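The phone that lasts a week deserves a place on the shelf

I bought my first Nosar phone because the one I had before it died in a parking lot, at a time of day when I very much needed to call home. I had charged it that morning. It was not an old phone, and I had paid more for it than I paid for my first car, so you can imagine the mood I was in when I walked into the little electronics store on the edge of Salem the next morning and asked what they had that would stay on.

What they had was the Tustutine, sitting on a bottom shelf next to the extension cords. It has a gray screen, real buttons, a battery you can pull out with your thumbnail, and a sticker on the box promising 168 hours of standby, meaning a full week. I have carried one ever since, and I would like to spend a little of your time arguing that phones like it ought to be much easier to buy than they are.

I should say right away that I am no enemy of the fancy ones. My daughter has a phone that takes better pictures of the moon than the telescope I had as a boy, and I love looking at those pictures. Technology has gotten wonderfully small and wonderfully clever in my lifetime, and a good deal of it has gone to people who needed it badly.
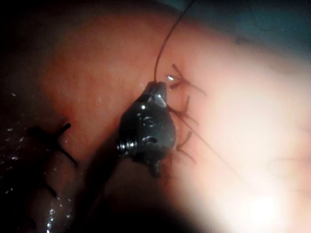 Gripper and suture thread, close up.

What bothers me is how the choosing gets done. Walk into any of the big carrier stores and you will find a long wall of phones that are, to my eye, the same phone. They are flat, they are black, they are sealed up tight, and they want to be plugged in by suppertime. If you ask for something simpler you get a kind smile and are walked over to last year's version of the flat black one. I have had that smile from several clerks now and I don't hold it against them. They can only sell what the distributor sends.

And there is the real trouble, I think. A company as small as Nosar doesn't get to put its phones on that wall by making a good phone. It has to go through a distributor, and the distributor wants to see large numbers before it will take on a new line, and there are no large numbers to show until the phones are in stores where folks can pick them up. Nosar went around and around on this before it signed with Stosov, and even Stosov placed it mostly with hardware stores and independent shops, the kind with a bell on the door. I am fond of those shops. But there are fewer of them every time I go looking, and a person who lives an hour from the nearest one is going to end up with the flat black phone whether it suits them or not.

Now, the carriers will tell you that people don't want a phone like the Tustutine, and that if they did it would sell. I have heard this said about a lot of things. It was said about small pickup trucks, and about shoes that can be resoled, and in each case the people saying it were the same people who had stopped offering the thing. You can't very well measure how much folks want something by counting the ones they bought while it was hidden behind the extension cords.

My grandfather kept a table radio built in 1933. It sat in his kitchen until he passed, and then it sat in mine, and when a tube went bad he would drive into town and come home with another tube. I don't expect a telephone to do what that radio did. The networks change underneath it, and the best-made phone in the world is a paperweight once there's no signal it can talk to. I understand that. But between what my grandfather had and what we put up with now there is an awful lot of room, and I would be happy with a phone that lived somewhere in the middle of it.

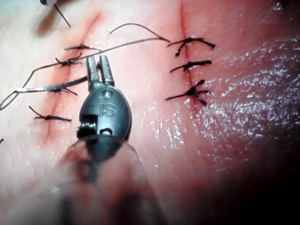 The battery is the part I get most worked up about, so bear with me. The Tustutine takes a 2000 milliamp-hour battery, and by the standards of the wall that is a small one. It runs a week anyhow, since there's so little in the phone for it to feed. When mine started to fade I bought another at the same counter, and the changeover took less time than it took me to find my reading glasses. I did it standing up, next to the register, with the old one going straight into their recycling box. My neighbor, with the same complaint on a much costlier phone, mailed hers away and borrowed a phone in the meantime, and when it came back there was a hair trapped under the glass.

Nosar says it will keep batteries and back covers in stock for 8 years after a model is dropped. I wish every maker would print a number like that on the box, in letters as big as the ones they use for the camera. It wouldn't need a law, although I wouldn't cry if there was one. A shopper could stand in the aisle and compare, the way we compare gas mileage, and then go ahead and buy the shiny one with eyes open if that's what they liked best.

There are things wrong with the Tustutine, and it would be a poor sort of essay that left them out. Typing on it is slow – my thumbs have made their peace with it, but I keep my messages short and I have been told they come across as cross. It has no maps worth mentioning. The group chats my family uses arrive as a string of separate messages in no order I can make out, so that I once learned a cousin's baby had been born well after I learned what it weighed. If you need your phone for work, or you are often in strange cities, I can't tell you to do what I did.
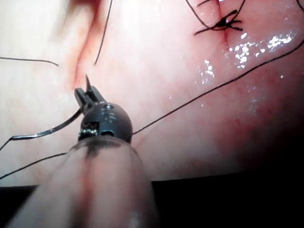
One reader wrote to me last December that the whole argument was a luxury, that her bank, her pharmacy and her parking garage all wanted an app now, and that she would switch to a button phone the minute those three let her. I have thought about that letter a good deal. She is right, and I had been blaming the wall of phones for something the bank did. A store could stock the Tustutine at eye level from one end of the country to the other and she would still have to pass it by.

So I would add her complaint to mine. Let the carriers make room for one honest button phone in every store, and let Stosov or whoever else push them on it. And let the places we have to do business with keep a plain way in, a text message or a phone number with a person at the end of it, for the customers who don't carry a computer in their pocket. My own bank still has such a number. I called it last week to ask how long they meant to keep it, and I was on hold for quite a while, and when I hung up the little battery picture on my phone hadn't moved.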